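Trying Out the Kevness Hand Kit
Student project report by Pichit Chantharasri
Robotics Elective, Lurnavau Technical College
Submitted Jul 31, 2019

What we set out to do

Our group got the loan of a Kevness hand kit for one term, and our job was to find out if it would suit next year's beginner class. The kit comes from a small maker called Ornari. You get a robot hand, a wrist mount, a wrist camera with a very wide lens, a controller board and a printed guide. You bring your own arm and your own computer. We bolted ours to the old arm in the Delaunay lab, which meant drilling one new plate (thank you to the metal shop for letting us in at lunch!).

I should say up front that I had never worked with a robot hand before April. Two of the others had built line followers, and that was it. So we were pretty close to the people the kit is meant for.

Putting it together

The guide has 13 steps and most of them are clear. Step 7 is the bad one. It shows the finger cable going in from the left, but the plug only fits from the right, and we lost a whole afternoon to that. Once we had it the right way around, the fingers moved on the first try and we all cheered like we had landed on the moon.

The screws are all the same size, which I loved. The plastic bag they come in is not labeled, which I did not love.

Software

The program that runs the hand is simple. There is one slider per finger and a button that saves a pose. You can string poses together and play them back — we had a wave and a thumbs up working before we read the chapter on how to do it. For anything harder you write short scripts. Ours got long and messy, and the program has no search, so we kept a paper list of which pose was which.

Grip tests

We ran 1000 open and close cycles over several days with a foam block. The hand dropped the block 7 times. Most of the drops came late in a session, so we think the finger pads get slick with dust. Wiping them with a damp cloth is now part of our routine. We did not test anything heavy or sharp.

The wrist camera

I expected to skip this part quickly and it ended up being my favorite. The lens sees so far out to the sides that the hand takes up much of the left of the picture, fingers and all, and there is still room for sky, buildings and a person on the ledge. Straight edges come out as big curves. It takes a while to learn where things really are, and we want the beginners to practice with it before they try to grab anything. Bright sky outdoors is a lot for a small camera, but I could still make out the rows of windows on the buildings.

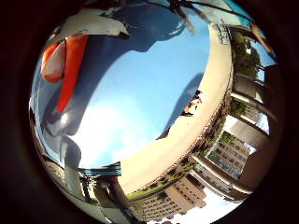

What we would change

Fix the drawing in step 7. Add a search box for saved poses. A spare set of finger pads in the box would be great too, and a longer cable for groups whose arm is bigger than ours.

Should the class get it?

Yes, we think so. It is fun from the first day and there is enough in it to fill a term. We would pair it with one extra lesson on wide lenses, and I have already started on the handout for that. Our scripts and the paper pose list are in the blue folder on the lab shelf.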